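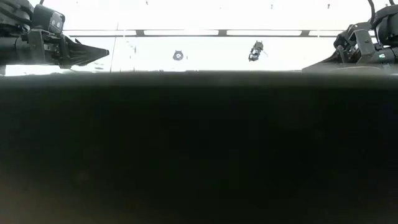

Machines are not ready for household chores, and I would not pay for one yet. The arms have come a long way. Two black grippers pointed at each other across a table look ready for anything - but sorting a drawer of odd parts takes judgment. At Broveris I timed a person at 97 seconds for one drawer. The machine took 708. Ask me again when it gets down to 194.

Last updated: September

Contact: Sieglinde Kettler | Back to top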